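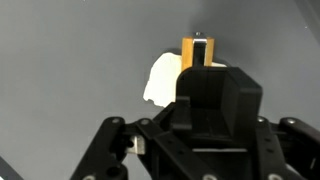 Wooden block with black strip and metal piece, standing on the gray work surface. White material behind.

Workshop notebook, Rellham bench, January
Entry by Tormod Solheim. Copy to Gøran Moen.

Purpose of entry

To record the condition of the upright block before the strip is removed, and to set out the order of work agreed for the remaining blocks in the Hemidberg set. Earlier notes on this set are in the previous notebook and are not repeated.

Condition

The block stands upright on its own base. The finish is a warm orange-yellow and the grain shows lightly through it. I find no reason to refinish the front. The black strip runs down the middle of the front face and leaves a column of bare finish on each side. The small silver piece at the top, with the screw head, sits on the upper edge of the block.

The screw was tried by hand with the short driver at 9:40. It did not turn with light pressure and was left alone. Gøran asks that no one use the powered driver on these. Two blocks from the Danko order were split at the top edge in that way last winter, and the replacements took longer to arrive than the whole of the remaining work.

Height was taken with the steel rule at the left and right edges. Both readings were 100 mm. The base was checked against the small square and is true on the front and left sides. The right side was not checked, as the square was wanted at the other bench. To be done before the strip comes off.

Numbering

The Hemidberg list gives this block as item 59. The number is not to be written on the finish in any form, including pencil. A tag on thread is to be used, and the tag number is to be entered here and in the list on the same day. The full list runs to 1,276 entries, most of them flat parts that do not concern this bench.

Order of work, as agreed with G. Moen

Check the right side for square.
Ease the screw with the hand driver. If it does not move after a second attempt, stop and enter the fact in this book.
Lift off the metal piece and bag it with its screw, one bag to each block.
Slide the strip upward. It is not to be pried from the side.
Examine the wood beneath the strip under the bench lamp. Note any change in color between the covered and uncovered parts.
Tag the block and return it to the rack, upright.

I had proposed lifting the strip and the metal piece together in order to save time. Gøran objected that the screw would then be carrying the weight of the strip while half withdrawn, and I accept the point. The order above stands.

Adhesive

It is not known whether the strip is held by the screw alone. The Derach sheet, which covers a similar part, mentions a thin adhesive at the lower end. If adhesive is found, work is to stop until a solvent has been tried on the offcut in drawer two. The offcut has the same finish and has been kept for that purpose. Warm air is not to be used.

Surface

The gray surface is to be wiped with a dry cloth at the start and end of each session. No liquid cleaner until the present supply has been checked; the last bottle left a film, and the rule slid on it. Loose paper and cloth should be moved well to one side before measuring. A fold caught under the base is enough to spoil a reading.

Supplies

Small bags: sufficient for this set.
Tags: ordered by the thousand, 3,000 in the cupboard, which ought to last for some years.
Thread: nearly finished. Tormod to request.
Short hand driver: tip is worn on one side. A second driver has been asked for. Until it arrives, the worn one may be used for testing only.

Open questions

Whether the strips are to be kept with their blocks or stored together. The Rellham office has asked for them to be stored together. I would prefer that each remain with its block until the examination is complete, given that the holes may not line up from one to another.

Whether the upper edge needs a protective cap once the metal piece is off. Gøran has felt caps left from the Danko work and will try one for fit.

Added, 2:15 in the afternoon

Right side checked with the square. It leans very slightly outward toward the top. The gap takes a single sheet of notepaper and no more. Left as found.

Second attempt on the screw is held over until the new driver is here. Block remains with its strip in place.

T. Solheim

Seen and agreed, except that the lean should be measured again with the block turned end for end. G. Moen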